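Jornari Shared Workshop
Minutes of the build group meeting, 22/11/2018

1. The minutes of the previous meeting were approved.

2. Arm build. Orestis Chatzigeorgiou reported that the arm is bolted down and that the Kastoment order is still two brackets short. Spending stands at 91 euros.

3. Practice task. It was agreed to work on an old desktop computer, cover off and laid on its side on the slatted table - memory modules first, drives later.

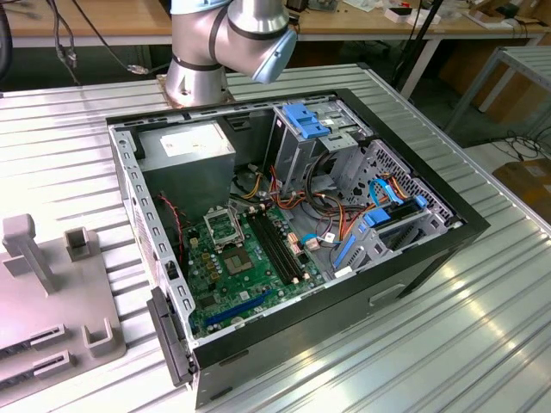

Grigoris Papadakis asked that the cables be tied back before any run, as the gripper would catch on them. Agreed.

4. Next review: April.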